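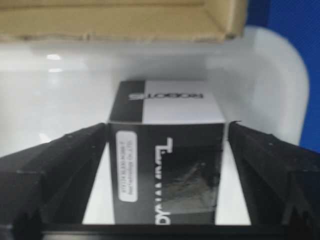 According to Casimiro Aranda, a gripper built in a shared workshop should be judged first by whether the next member can repair it, and only then by what it can lift. He made this remark during the review of our first design, and it changed the order in which the work was done. The present section describes the hand and wrist of the Erholm arm as built, the sorting task used to test it, and the faults that were found in the course of testing.

4. Construction and Bench Testing of the Gripper

4.1 Setting

The arm was assembled at the Cerkham workshop, a shared space on the ground floor of a former dye works completed in 1938. Members have access to hand tools, a drill press, two printers and a single long bench, which must be cleared by 10 p.m. each evening. This last rule had a direct effect on the design. The arm is fixed to a base board that one person can carry, and every cable that leaves the board does so through one connector. Setting up takes a few minutes, and the same markings on the bench are used each time to return the board to its place.

Work on the hand began in May, after the shoulder and elbow joints had been completed. Those joints are described in Section 3 and were not altered afterward, except where noted in 4.5.

4.2 Fingers

The hand has two black fingers that face each other and close along a single line. Several outlines were drawn before one was chosen. A straight finger was easy to print but tended to push light boxes away before both sides had made contact. The version adopted has a stepped, angled outline, so that the lower part of the finger clears the rim of a container while the upper part reaches the item. Figure 4 shows the fingers at either side of a DYNAMIXEL product box inside a white plastic tub, in the view from the wrist camera.

Each finger is attached with two screws that can be reached from the front. In the first design the screws were placed behind the base of the hand, and replacing a finger required the removal of the camera and its bracket. It was this arrangement that prompted the remark quoted at the start of the section. Moving the screws made the base slightly wider, and the change was accepted without further study.

4.3 Wrist camera

The camera is mounted behind the fingers and looks along them. Its position is a compromise. When it is set farther back, more of the container can be seen, but small print on the items cannot be read. When it is moved forward, the fingers hide much of the space in which the arm has to work. We settled on a position in which both fingers remain in view at all times, since the person guiding the arm judged distance largely by watching the gap between them.

Small lettering is often too soft to read in the wrist view. In Figure 4 the large brand names on the box can be made out, while the fine text on its label is blurred. For this reason the software makes no attempt to read part labels. Items are identified by the operator, who enters a bin name before the arm moves.

Glare was a more serious matter. Glossy plastic returns bright patches to the camera, and the outline of a pale item can be lost against a pale wall. Exposure is therefore fixed by hand at the start of each session and is not allowed to change while the arm is moving. A matte liner was considered. It was rejected on the ground that members would be unlikely to keep it clean.

4.4 Test procedure

The task was modeled on a chore that the workshop already performs by hand. Boxed parts are taken out of a shared container and placed in the bins of the members who need them. The operator moves the hand above an item, turns the wrist until the fingers are in line with it, lowers the hand, and closes the fingers. The motor driver, a Cestex board bought secondhand, stops the fingers when the current passes a set limit.

A trial was counted as a success if the item was lifted, carried over the edge of the container, and released inside the correct bin. An item that fell into the correct bin from too great a height was counted as a failure, as was any trial in which the operator touched the item or the container by hand. The operator was permitted one correction after the fingers first closed. In total, 700 trials were recorded by members working in turns, and 47 of these ended in failure under the rules given above.

4.5 Faults observed

Almost half of the failures took place before the item had left the container. The usual cause was a poor angle at the wrist: one finger met the item early and turned it, and the second finger then closed on a corner. Operators with more practice learned to lower the hand a little past the top of the item before closing. This habit was later written into the instructions posted at the bench.

A second group of failures was traced to the current limit. A value that held a heavy box securely would dent a thin one, particularly where a clear window had been set into the cardboard and the wall was weak. Marín, who wrote the control code, added a low setting and a high setting, chosen by a switch on the base board. A finer scale was tried for one evening and withdrawn because members found it hard to remember which value they had used.

The remaining failures were mechanical. A cable at the wrist rubbed against its bracket and lost contact when the hand was turned fully to the left. The bracket was filed down and the cable given more slack, which also required a new clip at the elbow. One finger cracked at the upper screw hole and was replaced during the session by a member who had not taken part in the build. The replacement was printed from the file stored on the workshop computer and needed no fitting beyond the cleaning of the screw holes. Drawings for the finger, the bracket and the clip are given in Appendix B, together with the current limits used for each setting.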